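Mobile Manipulation Project, Handout 4: Getting Through the Doorway
Clondach Robotics Club, senior stream

Welcome back, everyone! Tonight we leave the tabletop stuff behind and get the whole robot moving through the house. Open up the Lenholm scene on your machine before you read any further, and have your Handout 3 code handy, as we're going to pull big chunks out of it.

Robot's-eye views in the Lenholm house, green door open in all four: 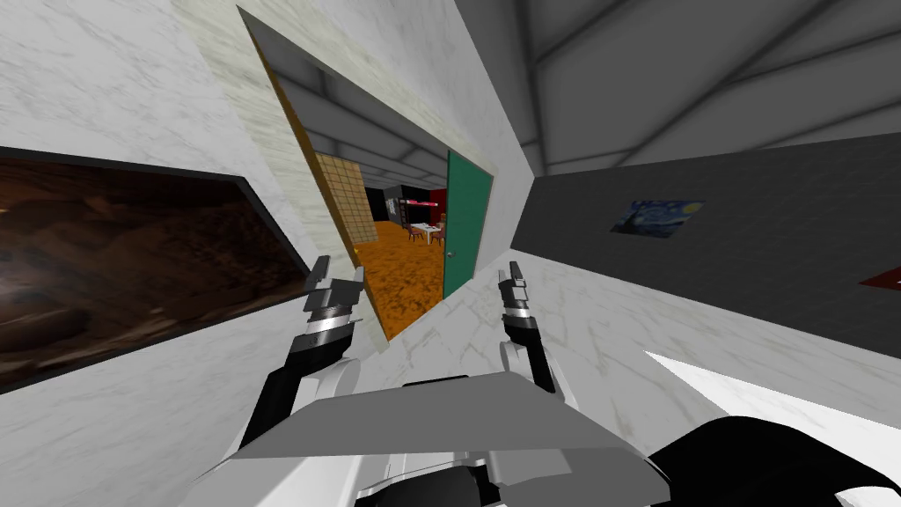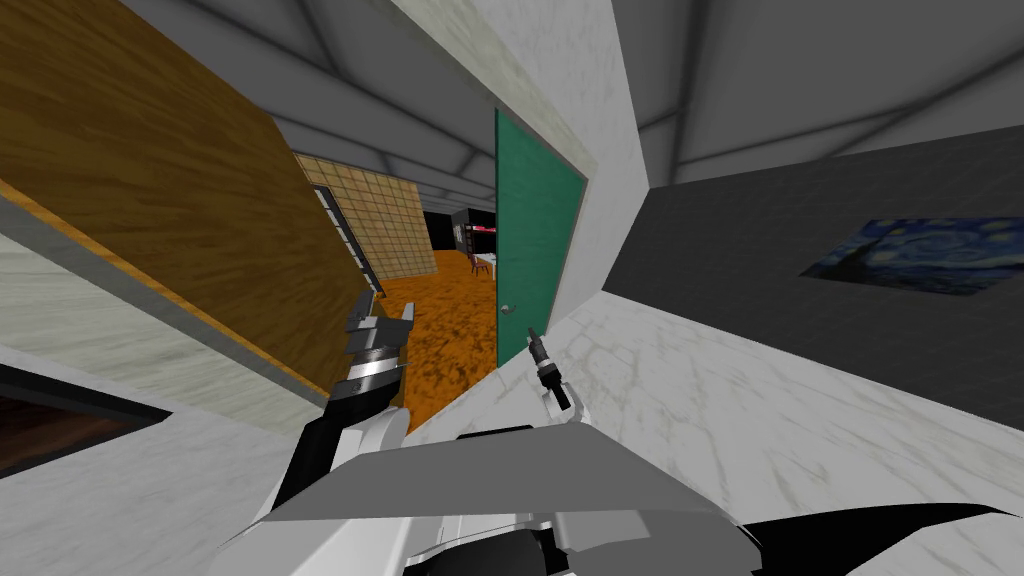
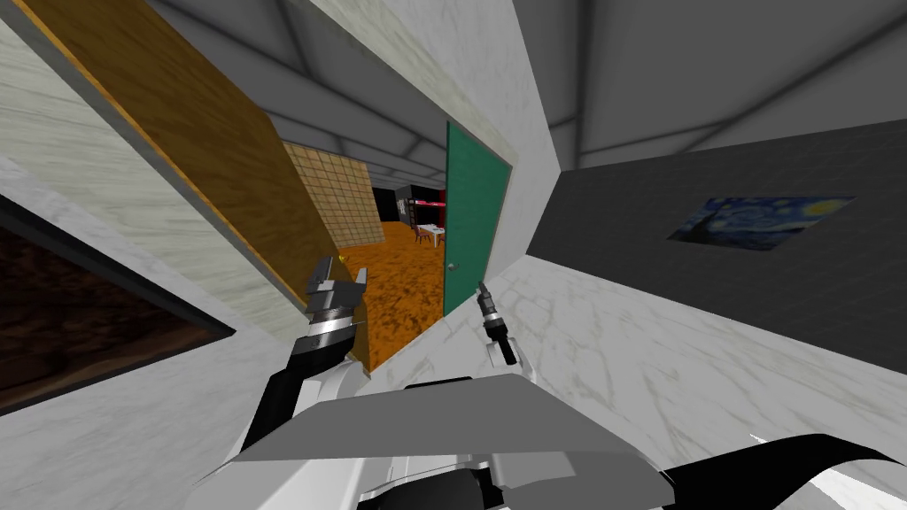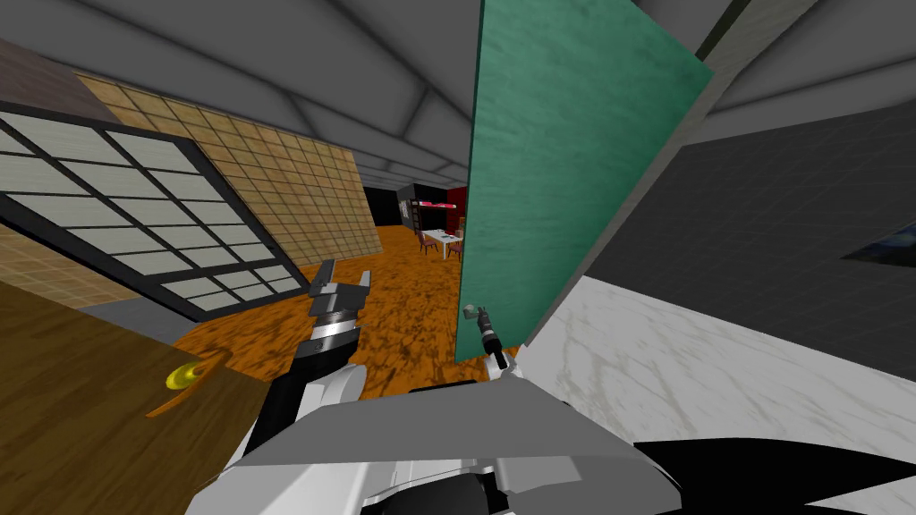
Natnael Teshome

So, the task. The robot has to go from the room with the marble floor, through the doorway with the green door, onto the orange floor of the next room, and stop facing the little white table. That's the lot. Nothing to pick up, nothing to carry. I know that sounds like a step backwards after all the grasping we did, but wait until you've tried it (my own first go took most of an afternoon and a fair bit of muttering).

1. Sort out your tilt first

You'll notice how steeply everything leans in the camera view. Walls, ceiling, paintings, the lot. Please don't go hunting for a bug in the scene file, the house is perfectly level. What you need to do is take the camera pose from the robot and rotate your points into the floor frame before you do anything else with them. We went over this on the whiteboard last time and I've put the matrix in the shared folder again under "frames".

A quick check: take a handful of points from the edge of the door, transform them, and see whether they line up vertically. If they don't, you've probably got the rotation the wrong way round. Swap it, try again. Everybody does this at least once and I still do it myself.

2. Finding the opening

There are a few ways to find a doorway and I don't mind which one you go with. The colour method is the easiest to get running. The orange floor on the far side is a very different colour from the white marble on the near side, so you can threshold on it and get a decent blob. The trouble is that it'll only ever work in this house, and I'm going to test you in the Birhane house as well, where the floors match all the way through. Just so you know!

The depth method takes longer but it travels better. Look for a big jump in depth with a fairly straight edge on either side, then fit a line to each edge. Be careful with the open door itself. It's flat and large and at some angles your line fitter will happily grab the edge of the door and call it the door frame. Then your robot thinks the opening is much narrower than it is and refuses to budge. If that happens, have a look at which points went into the fit before you start fiddling with thresholds.

The Starry Night print on the dark wall makes a lovely landmark, by the way, and you'll spot it clearly in the first three views. A couple of you asked if you're allowed to use it for localising. Yes, go for it, but have a backup for when it's out of view.

3. Where to put the arms

This is the bit that catches people out. The base fits through the doorway with room to spare. The arms are another matter. If you leave them stretched out and wide, the right gripper is going to clip the door, and the door will swing and change your map while you're driving. Bring both elbows in and keep the grippers up in front of the body, roughly parallel, with a gap between them. Save that as a named pose (I call mine "travel") and go to it before every base move.

Check the knob side too. It's a small round knob and it sticks out further than you'd think. The Loralon collision checker treats the door as a flat slab unless you turn on the detailed mesh, so turn it on. It's slower — live with it.

4. Driving

Keep it slow. Cap the run at 600 simulation steps for now, which is plenty. My best run so far was almost 1141 before I fixed the arm pose, so I'm not going to be smug about anyone's numbers. Recompute the opening every few steps while you're on the approach, then commit once the base is between the two sides. Don't keep steering off the door frame once you can't see it properly.

What to hand in

Your travel pose, your doorway code, and logs from 11 runs with different starting spots. Include the bad ones please! I'd much rather read a paragraph on why run 6 hit the door than look at a folder of perfect ones. Put the logs in your own folder and use the same names as last time.

If you're stuck on the frames part, come and find me at the break and bring your laptop. Handout 5 has us closing the door behind us, so don't delete your knob code.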